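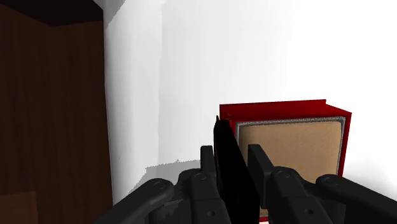
Gripper camera, black piece held upright between the pads, red box behind it.

Givow: bedroom build, gallery page 2
Updated 21 May 2020

Givow is a home project to get one arm to handle small objects on a bed. The simulated room comes first; the hardware in the Nkuna workshop follows in June. All renders on this page use the same room. Physics runs at 500 Hz, the policy is polled far less often, and each episode stops at 300 steps whether or not the task is done.

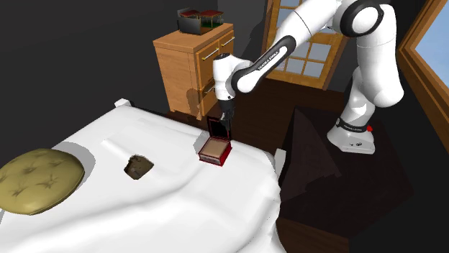 Contact settings took most of the month. Soft bedding is expensive to simulate, so the cloth in Givow is a fixed mesh with friction set per region. The folds are part of that mesh and do not move under load. Objects placed on a slope used to creep, and spawn points are now limited to the flatter parts. The red box gets its own margin: with the lid standing open and the fingers right next to it, a small error in approach height ends in a collision with the lid. The hinge has light damping and no spring. Seed 1281 is the one I use for regression checks.

The scene loader is Prudance, with one local patch for mesh scale. Logs go to Zulus, one file per episode. Shadows are still jagged in the close view. A larger shadow map fixes it but slows rendering too much on my card, so it stays off. 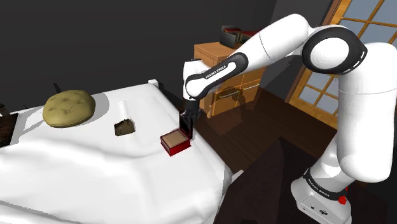 Fingers down beside the red box, tan panel on top. Cushion at left rear.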